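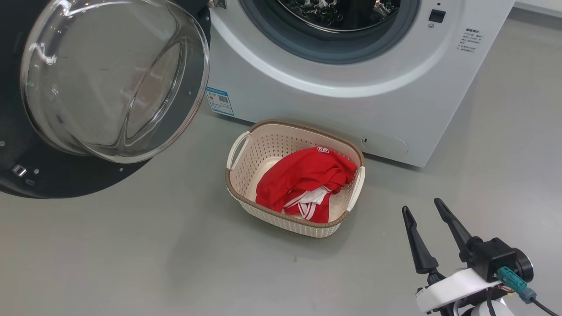 The Akwood gripper with its fingers open, next to the basket and the washer.

Akwood is a laundry-loading kit for small robot arms, sold by Nandeck. It covers one household chore: taking clothes out of a basket and putting them into a front-loading washing machine. I keep this page on my robot wiki and I've rewritten it more often than any other entry, partly because people keep emailing me about it and partly because I like the thing, so please read it knowing that a fan wrote it.

Contents of the kit

You get a two-finger gripper, a wrist camera, a head camera on a short post, the cables, and a license for the loading software. The arm isn't included, and neither is the computer, which catches a lot of people out (it caught me!). Nandeck's price is $2000 for the full set. A spare pair of fingers is $50. I bought one pair with the kit and have needed it once, after I drove the gripper into a door frame while I was fiddling with the speed setting.

The name covers both the hardware and the software. If you see someone on a forum complaining about "Akwood 4," they mean version four of the software, which runs on all the kits sold so far.

History

The gripper began as a student project by Hinata Yagi, who wanted something narrow enough to reach into a drum without bumping the rubber seal. The early fingers were flat paddles, and they were great at towels and hopeless at socks. Aravind Achari joined to write the grasping software, and the pair sold the design to Nandeck the following July. There was talk of a dishwasher version called Hakus around then. I've seen a drawing of it and that's as far as my knowledge goes.

How it works

The software splits the job into finding the cloth, picking it up, carrying it to the opening, and letting go. The head camera does the first bit. It looks for the basket, then for cloth inside the basket, and picks a fold that sticks up enough to pinch. A bright garment in a pale basket is about as kind a test as you can give it, and a red shirt is what I'd suggest for your first try. Dark jeans in a dark basket are another matter, and I'd put a lamp nearby for those.

After the pinch, the wrist camera takes over. It sits close to the fingers, so it can see the drum opening and the fingertips together, and the software steers by the gap between the two. I found this part hard to picture until I watched the video feed for an evening, and then it made perfect sense. The round opening and its gray seal give it a nice clear target.

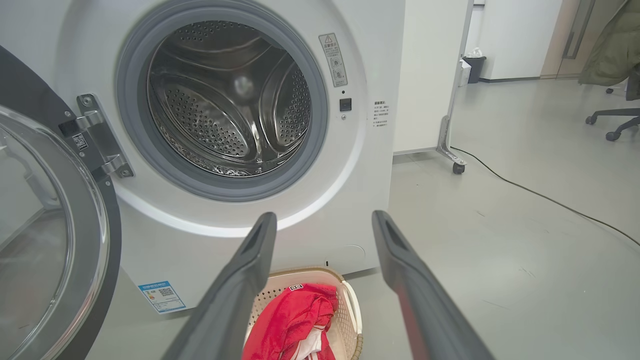 Wrist camera view of the drum and open door, with the fingertips and the basket in front.

Letting go is the crude part. The arm reaches in, opens the fingers and backs out. If a sleeve is hanging over the seal, version four will go back and poke it in, but it only tries once. After that it beeps and waits for you.

Setting up

The door has to be open before you start, all the way, since Akwood doesn't do doors. The basket goes on the floor right in front of the machine with one long side facing the washer. I use a low plastic basket with a lattice side. Tall hampers are trouble: the arm has to come down nearly straight, and the elbow ends up somewhere silly.

The setup program then asks you to move the arm by hand to the rim of the opening and to the corners of the basket. Give yourself an afternoon the first time. Zoia Boiko wrote a much better walkthrough than the one in the box, and Nandeck now links to it from the support page. She also suggests taping the basket's place on the floor, and I've done that ever since I read it.

One thing I'd add is to watch your cables. Mine once caught on the basket handle and pulled the whole load sideways in the middle of a run.

Performance

Nandeck says the software was tuned on 200 practice loads. I can't check that, but I can say shirts and towels go in well at my place, and small things are slow. Socks come up in clumps or don't come up at all. Anything thin and slippery tends to slide out between the fingertips, so I leave those for last and toss them in myself.

It's slow, too. A basket I could empty in one armful takes long enough for me to make coffee and drink most of it. Sunita Pant's review made a lot of this and called the kit "a very patient way to wash a shirt," which I thought was a bit harsh, though I did laugh.

Similar products

The closest rival is the Agarwal loader, with a soft three-finger hand that handles socks far better. It costs more and needs its own basket. Amirhossein Daneshvar has tried both, and his notes favor the Agarwal for family laundry and Akwood for people who want to tinker. I'd go along with that.

Known problems

The software sometimes mistakes a basket handle for cloth, mostly when the handle is a different color from the basket. Turning the basket around can help. Glare on the door glass also confuses the head camera now and then, and moving the camera post over a little fixed it for me.

There's no way to pause a run and pick it up again from the same spot. Stopping sends the arm home with whatever it's holding, so stand by to grab the shirt.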